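Home Play food Wooden toys Puzzles Galleries About Contact

Pretend eggs: are they worth the shelf space?

Eggs are the one play food everybody seems to own and I have never understood the fuss. They roll off things. They look the same from every side. A pretend pizza comes apart into slices and a pretend sandwich can be built in the wrong order, which is usually the best bit, but an egg is an egg. Yet the shop listings go on about fine motor skills, one-to-one correspondence, early number sense and "the language of position", and the price goes up with every phrase.

I keep the play food pages for the toy shelf at the Innes Rooms in Dredby. We have 371 things on the list at the moment and far too many are edible in theory. When the Vernitz eggs were offered I said no, then was talked round, then took them home to see what could be done with them on a plain table with no instructions. I have kept this gallery short. I don't think anyone needs a long one about eggs.

What I wanted to know was fairly dull. Do they fit the tray? Do they stay in it when it gets knocked? Can a child get them out again without tipping the whole lot over? And is there anything to do once the tray is full? The Vernitz leaflet says there are over 30 activities. I read all of them and a good many are the same activity with the word "gently" added.

1. From bowl to tray

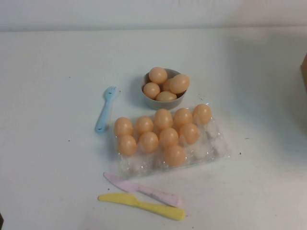
Filling a tray from a bowl is the activity the leaflet puts first, and it is the one I would expect any child to invent for themselves. I am usually rude about activities like that, so I will be fair. It does have a beginning and an end, and you can see how far you have got. The little grey bowl is too small for the job: with five eggs in it they are already heaped over the rim, and the one on the right is leaning out as if it means to leave. A bigger bowl would be more sensible but I suspect a less interesting one. Taking an egg off a pile like that without starting a landslide is harder than putting it in a cup, and the leaflet doesn't mention that part at all.

The tray is the better half of the set in my opinion. Each cup gives the egg somewhere definite to sit, and being clear it hides nothing. On the other hand, clear plastic on a white table is a poor choice for anyone who finds it hard to see edges. The eggs show up well enough. It's the empty cups that disappear, and those are the ones you are supposed to be aiming for. A sheet of dark paper underneath costs next to nothing and I would put one in the box before lending it out.

Then there is the fluff. Some of the cups have wisps of white stuff in them that look like cotton wool. The case made for padding is that it makes a nest and gives a different feel under the fingers. Perhaps it does. I can also see it ending up on jumpers, in the carpet and in the mouth of somebody's younger brother, and I am not convinced that an egg sits any better for having it. Our copy will go out without.

As for colour, the eggs are all one shade, an orange sort of tan. Vernitz calls this "realistic". I call it a missed chance, because with two colours you could have a pattern, or a row each, or an argument about whose is whose. With one colour you have a lot of eggs. The rival set from Ovevton comes in mixed colours and I had expected to like it more. I did, for an afternoon, until I noticed that everyone who played with it spent the whole time on the blue ones.

A word on the shine, which nobody else may care about. In a plastic egg a glossy finish makes for a slippery grip, and small hands will drop it. That might be the point if you believe in practice, and a nuisance if you live above someone.

2. Up close
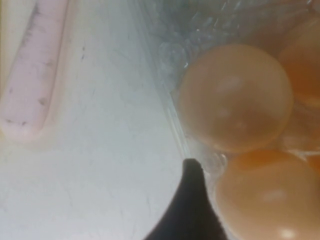
Brown eggs in the clear carton. The crinkled plastic along the top catches the light more than the eggs do.

I have doubts about lids. Vernitz counts opening and closing the carton as a separate activity (number six), and for a three-year-old I suppose it is one. My trouble is with how long it will last. Thin clear plastic of this kind gets creased at the fold, then it splits, and then you have a sharp corner and a box that won't shut. I have thrown out a good few shop egg boxes for exactly that reason, and those only had to survive one trip home. If the lid goes, I would cut it off cleanly and carry on with the bottom half, which does all the work anyway.

What the close view is good for is the colour. In a heap the eggs can look a bit flat, the sort of orange that gives the game away. Seen near to and inside the carton they pass from tan to peach, with a deeper band where one meets the shadow of its cup. I was ready to sneer at "realistic" and I take about half of that back. The other half stands. Real eggs in a real box differ from one another, and part of the pleasure of a box of eggs is that one of them is always speckled or has an odd pointed end.

Please don't go by the table for cleanliness, by the way. Those scuffs are in the surface and I have long since given up on them.

So, should we keep the set?

For now, yes, with reservations. It is listed as number 2276 and can be borrowed for the usual fortnight. The loan box holds the eggs, the carton and the bowl. I have left out the leaflet, partly from spite and partly because a leaflet telling parents there are dozens of activities makes them feel they ought to get through them. Put the eggs in, take them out, feed them to a bear.

If you have room for only 2 play foods at home I would still choose the bread and the vegetables that cut in half. If you already have those, and a child who likes lining things up, the eggs may earn their place. I would not pay full price, and I would not pay extra for the version with the hen. I have seen the hen.

The Ovevton set is out on loan and will be back in July. I'll add it to this gallery if it comes home with all its pieces, and I have my doubts about the blue ones.

Next gallery: stacking cups, and whether anyone needs more than one set.

Page last changed May 2021
Contact the toy shelf | Innes Rooms, Dredby | © Dredby Toy Shelf | Back to top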